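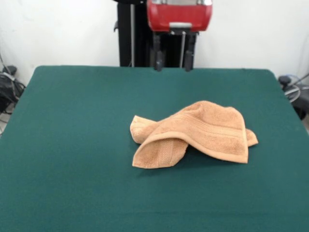
Three folds and it goes on the shelf, a woman in the back row called out, and if it takes more than that you bought the wrong towel. People laughed, a few people groaned, and that pretty much set the tone for towel night at the Farah Street laundromat.

Home | Local | Food | Events | Classifieds | Contact

July 4, 2021

I went in thinking I knew how to fold a towel. I've been doing it my whole life! But the folks from Jillach, the linen shop over on Hellivine Avenue, ran a free hour on bath towels, and I came home and pulled everything out of my closet (sorry, family).

Their method is long edges together first, then in half, then in half again, so the woven band ends up hidden inside and the rounded fold faces out. One man wanted the band showing because it looks nicer in a guest bathroom, and that argument went on for a good while. I'm on his side, for what it's worth. A peachy tan towel with a ribbed stripe across it is pretty, so why tuck the stripe away?

They also said to give terry a hard shake before you fold it and to skip the fabric softener, which I will try for a month and see. I had been using a lot of it.

The shop is collecting clean used towels for the Skesau shelter through the end of the summer. They have 212 so far and would like more bath size. Drop them in the bin by the dryers, folded any way you please.

The next session covers fitted sheets. It runs 60 minutes and there are 14 spots left, so call ahead.

Recent items
Farmers market adds evening hours
Library book sale moves indoors
Skesau bridge down to one lane
What to do with all that zucchini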